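Tuesday, storage and sorting bench

**Subject:** small-parts baskets for the Karitz shelving, second round

The baskets now under review are the black plastic ones with slotted sides. They are intended to replace the open cardboard trays on the lower shelves, where dust and torn corners have been a recurring complaint since June. Work today was limited to fit, handling and labeling. Load testing is to be entered separately.

**Fit.** The shelf bay accepts two baskets side by side, long sides running front to back, with room left for a hand between them. Turned the other way they fit, but the rim catches the upright on removal. The walls narrow toward the base, so clearance must be taken at the rim. The earlier sheet from Stustatmont gives the base dimension only and should not be used for planning shelf spacing. Corrected sheet to be requested – order reference 2928.

**Handling.** The thick rim gives a secure grip with gloves on. Lifting by the slots is possible but not recommended; the ribs press into the fingers and the basket tips forward. A line to this effect will be added to the bench instructions.

**Contents.** The slots are tall and narrow. Items tried:

- bagged fasteners: retained without difficulty
- cable ties, loose: several worked through the lower row when the basket was shaken
- folded cloths: retained, although corners protrude and catch on the neighboring basket
- label rolls: retained

Loose cable ties will remain in the closed Viklund boxes. A liner was considered and set aside for the present, as it would defeat the purpose of being able to see whether a basket is nearly empty without pulling it out.

**Labeling.** Adhesive labels do not sit flat across the slotted face. The solid strip between the upper and lower rows was tried with a narrow label, which held through the afternoon but lifted at one end by 4:30. Hanging card holders from Jesten clip over the rim and read clearly from standing height. They add to the width at that point, and this must be checked against the fit noted above before 12 are ordered.

**Open points**

1. Repeat the fit check with card holders attached.
2. Decide whether fasteners and cloths are to share a bay.
3. Confirm that the lower shelf can be wiped down without removing both baskets.

Baskets left on the table for colleagues to try before the next entry.
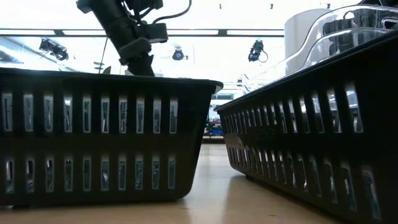

Re open point 2, I would keep cloths out of the fastener bay altogether. The corners snagged twice when I pulled a basket this evening, and the one beside it came forward as well. Could the cloths go on the top shelf, where nothing needs to slide past them?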